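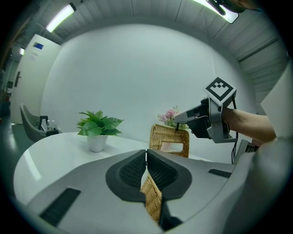 Figure 3. Wrist view from one gripper, with wicker between the fingers and the second gripper at right.

3.2 Collecting the demonstrations

Hand-held grippers are often sold as the cheap way to gather examples, and we began with doubts about what "cheap" leaves out. The Brerkel set holds 318 two-handed episodes, recorded by 5 operators with a pair of grippers and no robot arm. Divina Pascual wrote the task sheet and trained the other operators. Each tool carries its own camera, and the printed marker on top of one gripper is meant to give the other a fix on it. That claim holds only while the marker stays in view. During close work near the table it often does not, and the wide lens bends the pattern badly toward the rim.

We threw out 12 episodes for lost tracking. Earlier work on the Muturon set reports no such losses - we suspect they were trimmed before counting.

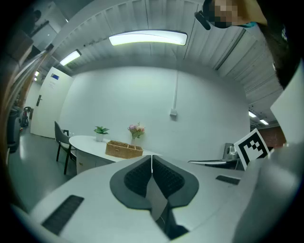
Figure 4. Marker near the right side of the view; plant, basket and pink flowers on the table.

A second worry is sameness. White table, potted plant, pink flowers, woven basket: a policy trained on views like these may learn the table and very little about grasping. Moving the objects a hand's width between episodes, as the Sebastian protocol asks, looks like variety on paper. Whether it counts as variety to the network is a separate matter, and the usual held-out split from the same room cannot settle it.
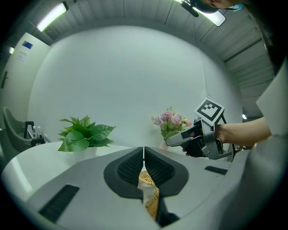

Operator habit is harder to correct. People can see far more than the wrist camera records, and they plan with that extra knowledge. An action that looks well timed in the log may have no visible cause in the recorded view. We asked 2 operators to repeat the task using only the live wrist feed, and both slowed down sharply. We therefore treat the Watov success scores, which assume that the camera sees what the operator used, as an upper bound.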